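Lokville – Centro de Triagem e Reutilização de Brinquedos
Aviso de recrutamento – Assistente de triagem de peluches e brinquedos têxteis
Referência 303/TBT
Publicado em 4 de novembro de 2020

1. Objeto

A Lokville torna público que se encontra aberto procedimento de recrutamento para o preenchimento de 9 postos de trabalho de assistente de triagem, a afetar à secção de peluches e brinquedos têxteis do seu centro de Stesano. Os contratos são celebrados a termo certo, pelo período de doze meses, com possibilidade de renovação nos termos da lei.

2. Enquadramento

O centro de Stesano recebe brinquedos provenientes de escolas, ludotecas, lojas e particulares, procede à sua verificação e encaminha-os para instituições que os solicitem. A secção têxtil trata bonecos, almofadas com forma de animais, alimentos de peluche, fantoches e artigos promocionais em tecido. No último exercício deram entrada nesta secção 3512 peças, das quais 441 foram encaminhadas para reparação de costuras ou substituição de enchimento.

Os alimentos e embalagens de peluche constituem uma categoria própria no catálogo interno, com prateleiras separadas das destinadas aos animais e às figuras humanas. São peças muito procuradas pelos jardins de infância para os cantos de faz de conta (mercearia, cozinha, restaurante) e o seu registo exige atenção às inscrições bordadas, que devem ser transcritas tal como figuram na peça, incluindo marca, designação do produto e algarismos.
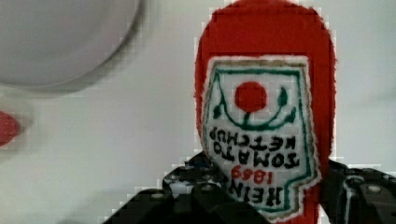

A transcrição é feita na ficha de entrada, antes de a peça seguir para a escovagem. Quando o bordado se encontre gasto ou parcialmente descosido, o assistente regista apenas os caracteres legíveis e assinala o facto no campo de observações. Não é permitido completar inscrições de memória, mesmo quando a marca seja conhecida.

3. Conteúdo funcional

Compete ao assistente de triagem:

Receber os lotes e conferir as guias de entrega.
Verificar costuras, etiquetas, aplicações e enchimento de cada peça.
Classificar a peça segundo o catálogo interno e preencher a respetiva ficha, em papel ou no sistema Keskinen.
Escovar o pelo e remover fios soltos, com os utensílios fornecidos pelo centro.
Separar as peças que careçam de lavagem, reparação ou abate.
Acondicionar as peças aprovadas em sacos identificados e arrumá-las nas prateleiras da categoria correspondente.
Manter limpa e desimpedida a bancada que lhe estiver atribuída.

O trabalho de reparação propriamente dito é assegurado pela oficina de costura e não integra as funções agora postas a concurso. Os candidatos com experiência em costura podem, contudo, indicá-la no currículo para efeitos de futura mobilidade interna.

4. Requisitos de admissão

São requisitos obrigatórios a idade mínima de 18 anos, a escolaridade obrigatória e o domínio da língua portuguesa, falada e escrita. O candidato deve ainda distinguir cores sem dificuldade, dado que o catálogo recorre a códigos cromáticos, e não ter alergia conhecida a fibras sintéticas ou a pó têxtil.

Constituem fatores de preferência a experiência anterior em armazém, lavandaria, retrosaria ou comércio de brinquedos, bem como o conhecimento da simbologia de conservação têxtil.

5. Condições oferecidas

Horário de trinta e cinco horas semanais, em turno da manhã ou da tarde, a fixar por acordo. Remuneração segundo a tabela em vigor na Lokville para a categoria, acrescida de subsídio de refeição. O vestuário de trabalho, as luvas e as máscaras são fornecidos pelo centro. A formação inicial tem a duração de duas semanas, é remunerada e decorre nas instalações de Stesano, com recurso ao manual Arnaditz de classificação de brinquedos.

6. Formalização das candidaturas

As candidaturas são apresentadas no prazo de quinze dias úteis a contar da publicação do presente aviso, mediante formulário próprio, disponível na receção do centro e na página de recrutamento da Lokville. O formulário deve ser acompanhado de currículo atualizado, cópia do certificado de habilitações e, quando aplicável, declarações comprovativas de experiência profissional. As candidaturas incompletas são excluídas se o candidato, depois de notificado, não suprir a falta em cinco dias úteis.

7. Métodos de seleção

A seleção compreende avaliação curricular, com ponderação de 40%, e prova prática, com ponderação de 60%. Na prova prática, cada candidato recebe um conjunto de peças têxteis e procede à sua verificação, classificação e registo, dispondo para o efeito de quarenta e cinco minutos. São valorizados o rigor da transcrição das inscrições, a deteção de defeitos e a arrumação final da bancada.

Em caso de igualdade, prefere o candidato com melhor resultado na prova prática.

8. Júri

Presidente: Gerardo Bautista, responsável pelo centro de Stesano.
Vogal: Kayode Abubakar, coordenador da secção têxtil.

9. Disposições finais

A lista de ordenação final é afixada na receção do centro e comunicada aos candidatos por correio eletrónico. Os candidatos aprovados que não obtenham colocação integram uma bolsa de recrutamento, válida até maio. Os dados pessoais recolhidos destinam-se exclusivamente ao presente procedimento e são eliminados após o termo de validade da bolsa.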